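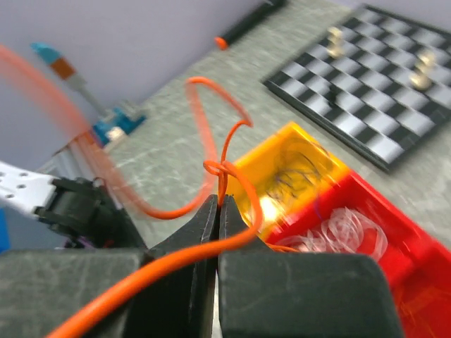
上一版发出去以后,Oltcombe 队在页面下面留言:打结那一步我们照着做了一个下午,线圈每次都是在第二条手臂伸过来的时候散掉的,手册里只写了“两臂配合收紧”,到底哪条先动、哪条先停,能不能写清楚?

能。本节按这条意见重写,替换旧版同名章节。修订日期:2023年2月3日。

第8节 软线任务:取线、成圈、收紧

8.1 适用范围

本节适用于社团使用的 Trestley 双臂套件,控制端为 Fidudlow。内容对应 Jalali 校际赛的软线项目,平时社团课练习也按同一流程做。单臂套件只能做到取线和成圈,收紧部分请跳过。

下文把先夹住线的手臂称为“持线臂”,后伸过来的称为“辅助臂”。左右哪一条当持线臂由各队自定,但一旦定下,同一份程序里不要互换,Fidudlow 的动作文件不会自动镜像。

8.2 开始之前

确认已完成第3节的零位校准。换过指尖、拆过夹爪或者搬过桌子的,要重新做一遍。

检查两条手臂的指尖。指尖表面有划痕不影响使用,边缘起毛刺的要换,毛刺会挂住线皮。指尖上的灰尘和线头用干布擦掉,不要用酒精擦软垫部分。

准备练习线。用软的绝缘导线,颜色与桌面反差大一些,腕部画面里容易辨认。不要用剥过皮的旧线,也不要用通着电的线。线长以绕一个圈后两端都还能平放在桌面上为宜。

备用线统一收在料盒里。料盒放在辅助臂的行程以外,具体位置先空跑一遍再定。

注意:本节所有步骤都在低速档下进行。低速档没有打开时,Fidudlow 仍然允许执行动作文件,软件不会提醒。

8.3 取线

1. 打开 Fidudlow,载入“软线”模板,两条手臂回到待机位。

2. 把一根练习线放在持线臂正下方的桌面上,稍微弯一点,不要拉直。

3. 将持线臂夹爪张开到能容下线和两侧余量即可。张得太开,闭合时会把线推走。

4. 下降到指尖接近桌面,停住,看腕部画面里线是否在两指之间。不在就平移,不要靠旋转腕部去凑。

5. 闭合夹爪。夹持力先用模板里的默认值 104(Fidudlow 内部刻度,没有单位)。线滑出来再往上加,每次加一点。线皮被压出明显的印子,说明已经过大。

6. 抬起持线臂,看线有没有跟着转。如果线自己拧了一圈,放下重来,带着拧劲的线后面很难成圈。

8.4 成圈

1. 持线臂保持夹持,在桌面上方走一段弧线,让线的自由端自然垂下并搭在线身上。

2. 搭好后停住,等线不再晃动。比赛计时的时候队员最容易省掉这一步,练习时请老老实实等。

3. 线圈的大小以辅助臂的指尖能伸进去、合拢后还能退出来为准。圈太小就松开重做,不要用指尖去撑。

4. 保存当前姿态,命名为“圈_停”。后面收紧失败时从这里恢复,不必重新取线。但线已经变形的话,恢复姿态没有用,仍然要从 8.3 做起。

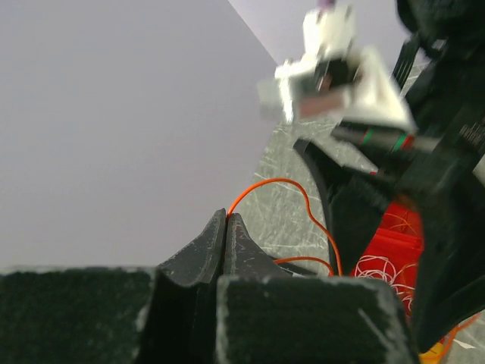
图8-2 指尖夹持橙色软线,画面右侧为另一条机械臂

8.5 辅助臂进入

旧版把这一段和收紧写在一起,现单独列出。

1. 持线臂停在“圈_停”,全程不动。在 Fidudlow 里给持线臂加锁,锁定后图标变灰。

2. 辅助臂从侧面进入,不要从正上方压下来。进入路线上至少设一个中间点,中间点的高度要高于线圈顶部。

3. 到达中间点后停一次,再用微动模式靠近。两条手臂的腕部之间要留得下一只手掌。

4. 辅助臂指尖穿过线圈,夹住线的自由端,闭合。夹持力用与持线臂相同的数值。

5. 两边都夹住以后,先不解锁。看线圈还在不在,线有没有被辅助臂的外壳或线缆挂住。挂住了就让辅助臂松开,沿原路退回中间点。

小心:两条手臂同时运动时,手和工具一律不得伸入桌面上方。线掉到桌上,也要先按暂停,等两条手臂都停稳再去捡。暂停不等于断电,捡线的人应当站在能够到急停按钮的一侧。

8.6 收紧

1. 辅助臂先动,向外拉自由端,速度保持低速档。持线臂仍然锁定。

2. 线圈缩到快要贴住指尖时,辅助臂停。

3. 解锁持线臂,向相反方向退一小段,退完即停。

4. 如果结还松,重复第1步到第3步。每次只让一条手臂动。两臂同时外拉的写法在模板里有(“双拉”),新队员请先不用。

5. 结收好后,辅助臂先松开,退到中间点;持线臂再下降,把线放到桌面上,松开。

回答留言里的问题:进入时辅助臂动、持线臂停;收紧时辅助臂先动先停,持线臂后动。线圈在辅助臂伸过来时散掉,先查持线臂有没有加锁,再查进入路线有没有中间点。

8.7 常见情况

线从指尖滑出:检查指尖是否闭合到位,两指有没有错位。错位请回第3节,不要靠加大夹持力解决。

腕部画面里看得到线,夹下去却是空的:多半是高度差。让指尖再低一点试一次。

辅助臂画面发糊:运动中属于正常现象,停稳后再判断线的位置。停稳以后仍然糊,擦镜头。

报错 11:两臂路径有交叠,Fidudlow 拒绝执行。不要在设置里关掉交叠检查,调整中间点后重新载入动作文件。

动作文件在别的桌子上跑不对:文件里存的是相对零位的位置,两张桌子的零位要分别校准。

8.8 练习记录

每次练习后由操作的队员填写记录页,写明持线臂是哪一侧、夹持力数值、停在哪一步、从哪一步恢复。只写“失败”的记录等于没有写,教练会退回来补。一月份的旧记录页没有“恢复步骤”一栏,可以写在备注里,不用重新誊。

动作文件按队名和版本号存入社团共享文件夹,不要覆盖模板原件。

8.9 收尾

1. 两条手臂回待机位,夹爪半开。

2. 关闭 Fidudlow,再关手臂电源。顺序反了,下次开机会要求重新校准。

3. 练习线解开结后放回料盒。解不开的直接剪掉,剪刀不要在手臂通电时拿到桌面上。

4. 擦桌面,检查有没有掉落的线头,尤其是手臂底座旁边。

比赛当天的场地检查和计时规则见第11节。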